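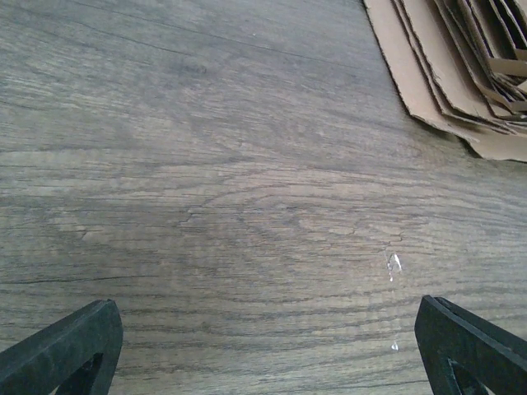 Layered corrugated cardboard on a wood-grain surface.

Cardboard at Ondora Community Workshop: Frequently Asked Questions
Updated January
By Hiba Shboul, Materials Desk

Which kinds of cardboard does the Materials Desk accept?
The Desk accepts plain brown corrugated board in any thickness, including box panels, dividers, flat sheets and offcuts. Pieces with uneven or ragged edges are welcome, as most will be cut again before use. Grey board and mounting card are accepted in flat sheets only.

Which kinds are refused?
Board that is damp, greasy or mouldy cannot be accepted. The same applies to waxed produce boxes, board with a plastic or foil coating, and anything that has held paint, oil or garden chemicals. Egg trays should be taken to the Navarrete Road recycling point.

Is there a minimum size?
Full sheets have no minimum. Strips should be at least 2 cm wide. Narrower strips may be placed in the paper recycling bin by the rear door.

Must boxes be flattened before they are brought in?
Yes. Tape, staples and delivery labels should also be removed. Members who are unable to do this at home may use the bench in Room 19 during opening hours and should clear it afterwards.

How should offcuts be stacked on the tables?
Larger panels go at the bottom and smaller pieces on top, with the flat faces together. Short strips should be gathered in a bundle and tied with string. Stacks are to be kept to one end of the table so that the next member has room to measure and cut.

May I cut directly on the table?
No. A cutting mat must be placed beneath the work at all times. Mats are kept in the tall cupboard and are signed out at the desk. Any damage to a table top should be reported on the day it occurs.

Which knives may be used?
Members aged 16 and over may use the retractable knives supplied, together with a steel safety ruler. Younger members may use scissors or the Komo hand cutters, with an adult beside them. Personal knives must be shown to a member of staff before use.

Why do my cut edges come out rough?
The usual cause is a worn blade, or an attempt to go through the whole thickness in one stroke. Members are advised to score the top layer lightly, then repeat the cut along the same line until the board parts. Cutting across the corrugation tends to crush it more than cutting along it. Replacement blades are available from Nam-gil Ki at the tool counter.

Can I reserve board for a project?
Up to 27 sheets may be held for one member, for two weeks. Each bundle must carry a Girkiditz tag showing the member's name and the date of collection. Untagged bundles are returned to general stock.

May schools and local groups collect in quantity?
Yes, by arrangement. Requests should be sent in writing to Nurhan Şimşekoğlu, stating the sizes needed and the month in which the board will be used. Last year the Desk supplied 477 sheets to groups outside the Workshop. Transport is the responsibility of the group.

Is there a charge?
Brown corrugated board is free to members. Grey board and mounting card are sold by the sheet at the prices shown on the desk.

Whom should I contact with a question not answered on this page?
Enquiries may be left at the desk or addressed to Alper Çınar, Workshop Office.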